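3.2 Sorting rules and how households read them

Draft of May 18, 2022. Numbers below replace the ones in the earlier version.

The two towns got the same leaflet but not the same bins. In Dernen each household has one bin for all dry recycling and one for the rest. In Ollska there are four, plus a street container for glass. We wanted to know how much of the sorting mistakes come from the rules themselves and how much from plain lack of space in the kitchen. Earlier work mostly asks people what they think about recycling. We asked what they did with a given item, last time they had one in their hand.

The sample was 1496 households, drawn from the address lists and split evenly between the towns. Each got a sheet with 20 items on it and a blank next to each one. Milk carton, pizza box with grease on it, broken drinking glass, dead battery, yogurt cup with the foil lid still on, and so on (full list in the appendix). No hints, no pictures on the sheet. People wrote in the name of the bin, or "don't know", or left it blank. Blanks were coded as "don't know". We went back and forth on that — a blank may also mean the household never has the item — but leaving them out changed very little.

Return rate was 70 percent in Dernen. Lower in Ollska, 49 percent, and the sheets that did come back from there were more often filled in by the oldest person in the home. We weighted for age. We could not weight for interest in the topic, and people who care about recycling are probably more likely to send back a sheet about recycling. So read the results as a best case.
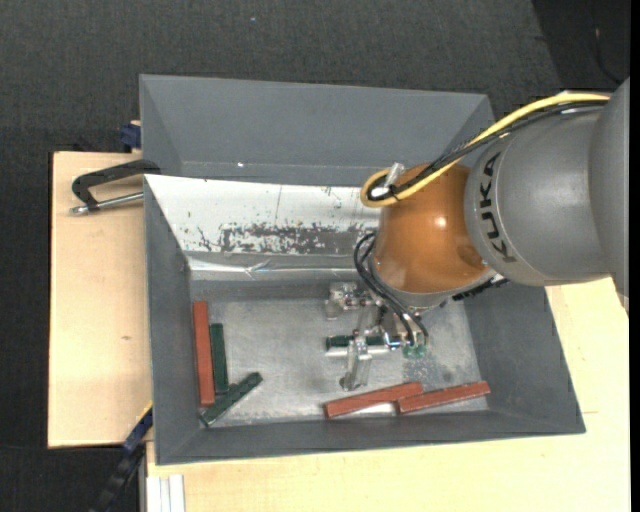
Figure 3. Robot arm and gripper over a gray bin.

Small electrical items were the worst group in both towns. Chargers, toys with a battery sealed inside, singing greeting cards. The leaflet says "electrical goods" and shows a washing machine, and many people seem to stop reading there. A charger is not a washing machine. It goes in a drawer, or in the trash. Several people wrote "drawer" on the sheet, which we had no code for at first and then had to add. Drawer answers were most common in apartments, less so in houses with a garage. This fits with the space idea but doesnt prove it.

Cartons came next. Here the towns differ. Ollska residents put them with paper, which is wrong under the town's own rules, and were quite sure about it. Dernen residents can hardly go wrong, there being one dry bin. Fewer bins, fewer mistakes on the sheet. Whether the material is any cleaner at the other end is a seperate matter and we have no weights for it.

Greasy cardboard split people down the middle. Comments in the margin were long. Some tear off the clean half of the box and recycle only that, and a few rinse it. The leaflet says nothing on grease at all.

On kitchen space: we asked for the number of bins that fit indoors, under the sink or elsewhere. Nearly all households with room for only one or two said they carry mixed waste outside and sort it there, "when the weather is ok" as one sheet put it. Sorting outside went along with more "don't know" answers. Income did not matter much once space was in the model. Age did, a little, and in the direction we did not expect — younger homes knew less about glass and more about batteries.

The Irkari leaflet was redrawn in August, after most sheets from the first round were in, with a charger and a toothbrush added to the electrical panel. The Baxter version kept the old panel. A second round using both is covered in 3.3.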